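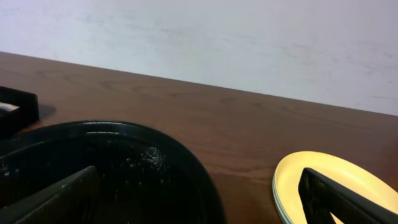

*Wrist view, black bowl on the left and yellow plate on the right.*

**Ticket:** wrist drifts during hand teaching, dish task
**Opened by:** Aicha Shawky, 05/04/2018
**Assigned to:** Jasper Leemans
**Status:** open

**Problem**
I teach the arm by guiding it with my hand. When I stop moving and hold it still, the wrist continues to turn slowly by up to 4 degrees. The recording keeps this turn, so on playback the fingers arrive crooked at the rim. With remote control from the Makalden desk I do not have this problem.

**What I tried**
- Restarted the controller. No change.
- Entered the tool weight again as 600 g. The drift became smaller but is still there.
- Recorded 25 demonstrations by hand. I had to reject nine of them.

**Reply, Jasper Leemans**
Please check whether the tool centre is still the one from the old gripper. Also send me a wrist view with a plate, I would like to see the angle of the rim.

**Reply, Aicha Shawky**
The tool centre was indeed the old one. I have corrected it and will record again. The view you asked for:
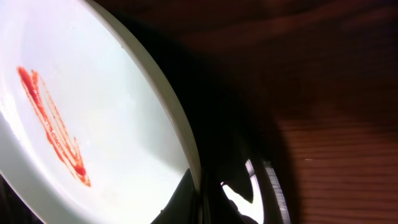

*White plate with ketchup smear, finger tip at the lower rim.*

The ketchup is for the wiping part of the task, which Brayan Yupanqui will teach by remote control. Please do not close the ticket before I have compared the new recordings with the old ones.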